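Yasaman Bahrami has managed vacation rentals in Sturkby for long enough to distrust the word "passive." Her firm, Pema, looks after 43 cottages and apartments, most of them owned by people who bought on the promise of easy income.

"They come in with a brochure that says 70 percent occupancy," she says. "I ask which months. It goes quiet."

I had come expecting a sales pitch and kept waiting for one. She did mention that owners who sign for 3 years get a lower fee, but when I asked whether that was a good deal, she shrugged. "For me it is. For them, it depends on the roof."

The new waterfront development, Vodo, is advertised as selling fast. Bahrami wants to see the numbers. "Reserved isn't sold," she says. "A reservation costs you almost nothing – you can walk away on Saturday."

And the guaranteed rent in the first 5 years?

"Read who's guaranteeing it. Then look at the price and ask if you've paid for it already." 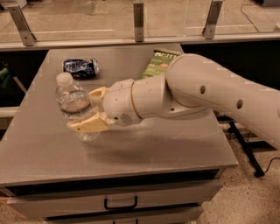
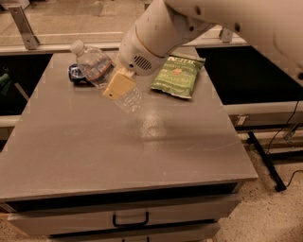

Yasaman is too hard on Vodo, wrote one owner after reading a draft of this piece, and the guarantee was the only reason the bank would talk to us at all.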